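Jovonley – Open positions

Seasonal Walking Guide and Shop Assistant (2 positions)
Location: Liew, lake side
Posted: April 16, 2021

Jovonley is a small company for walking holidays. We take guests on day walks along the lake and up to the Dirkard ridge, and we also run a little shop at the start of the trail, where people buy maps, sun hats, socks and the things they forgot at home. For the coming season we are looking for two persons who like to be outside and who do not mind to stand behind a counter when it rains.

The work is half and half. On walking days you meet the group at the shop, check that everybody has water and good shoes, and lead the walk. The longest route is 26 kilometers and we do it only with experienced groups. On shop days you serve customers, fill the shelves, answer the phone and write down the bookings.

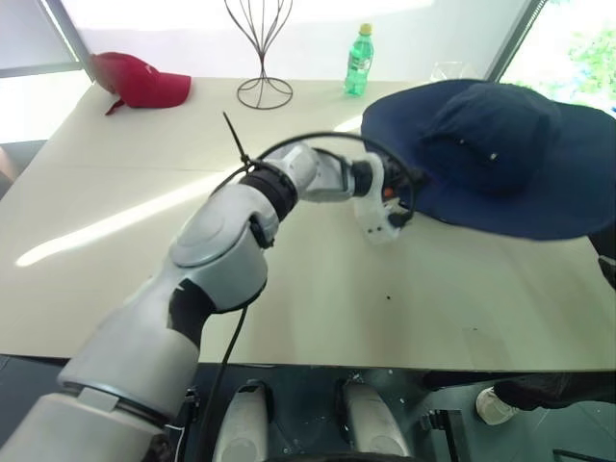

Groups have never more than 12 guests. Many of them are retired people who walk well but want to stop often, so patience is more important for us than speed. You should be able to tell something about the plants and the old farms on the way. We give you a folder with all this and you have time to read it before your first walk.

What we ask from you:

You are 18 or older and in good health
You speak English well enough to explain a route and to calm down a worried guest
You have a valid first aid certificate, or you are ready to take the course in April (we pay it)
You can work on weekends and on public holidays
A driving license is welcome, but it is not a must

Experience as a guide is nice to have. One of our best guides was a baker before and had never led a group.

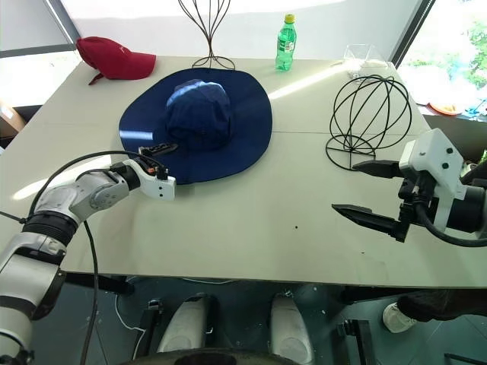
What we offer:

A contract for 26 weeks, with 29 hours per week on average
A one-time payment of 1,000 at the end of the season, if you stay until the last day
Rain jacket, backpack and sun hat, which you may keep
A room in the staff house in Liew for a low rent – please tell us early if you need it, there are only a few
Lunch on all walking days

The booking system we use is Ziltel. It is not difficult and we will show it to you in the first week, together with the cash register and the radio.

How to apply:

Please send us a short letter and your CV by e-mail, or bring them to the shop in the morning. In the letter we would like to read which walk you know best and why you would take a guest there. A photo is not necessary. We invite candidates for a talk and then for a short walk together, so please come with proper shoes. Travel costs inside the region will be paid back against the ticket.

If you can work only a part of the season, you can still write to us, but we will first look at people who can stay for the whole time.

We answer every letter, also when the answer is no.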